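Cusska Community Repair Sessions: how the first half of the year has gone

Hello all at Kao, and thank you for being so patient with this one. I know it was meant to reach you by the end of May.

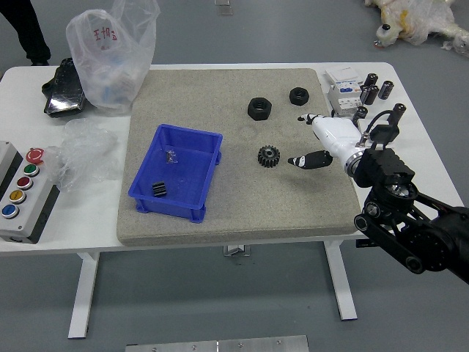 The short version is that we are busier than we planned for, a bit over on spares, well under on publicity, and I would like to talk to you about the second half of the grant before the summer break if you can spare me an hour.

We said in the application that we would run two sessions a month and we have kept to that, apart from one in February when the boiler at the hall packed up and it was too cold to ask anyone to sit still for three hours. We made it up with an extra one in March, so the total is 14, as promised. Over those we booked in 200 items. Of these, 92 went home mended on the day. I was hoping for half and we fell just short, but that figure leaves out everything that had to wait for a part and came back to us later, and I haven't finished going through the cards for those. You'll get a proper number in the final report. I'd rather leave it blank than guess.

Lamps and kettles still turn up more than anything else. We don't open up microwaves (our insurance is very clear on that, and so is Wai-kit) and we turned away a fair few, which always feels mean when somebody has carried one up the hill. I've now put it in large letters on the booking page. Sewing machines have been the surprise. We had one at the very first session and word must have got about, as there is now a little queue of them every time, mostly old heavy ones that want a clean and some oil and then run beautifully. Wai-kit Lai has more or less taken these over and I have asked him to write down what he does so the rest of us can learn it. He has written one page so far. It is a very good page!

Now, money. The spares budget was set at £900 for the whole year and we have used more than half of it already. Some of that is me buying fuses and flex in bulk when the price was good, and those will last us well into next year. The rest is plain underestimating. I had put down almost nothing for small mechanical bits and they are fiddly to get hold of - you can wait three weeks for one gear and then find it's the wrong one. We've started ordering from Ikden, who let us send things back, and that has helped a lot. On the other side, we have spent next to nothing on leaflets and posters. The library and the school newsletter brought in nearly everybody, for free. What I'd like to ask is whether we can move the unspent publicity money across to spares. I think that needs a yes in writing from you and I didn't want to just do it.

The training evenings are where we are behind. We offered four and have run one, on safe testing of plugs and leads. It went well and people stayed on afterwards, but finding a date that suits both the hall and Wai-kit has been a headache. Two more are pencilled in for the autumn. The fourth I'm less sure about, and if you'd be happy for us to turn it into a written guide instead, I could have a draft ready by October.

You asked last time about the booking system. We moved over to Purkosano in the spring and I'm glad we did. The old way was me, a notebook and a lot of missed phone calls. People can now say what's wrong before they come, so we know what tools to bring. It doesn't cope with anybody who has no email, so I still keep the phone line open in the mornings from ten till noon, and I'd like to carry on with that.

One thing that didn't work was the toy session in the Easter holidays. Hardly anyone came. I think we picked the wrong week, and we were up against the fair on the green. I'd like to try it again in December, when there are more broken toys about and parents are keener on mending than buying.

Receipts are in the folder I shared with you, sorted by month. There's one missing from April for extension leads and I've asked the shop for a copy.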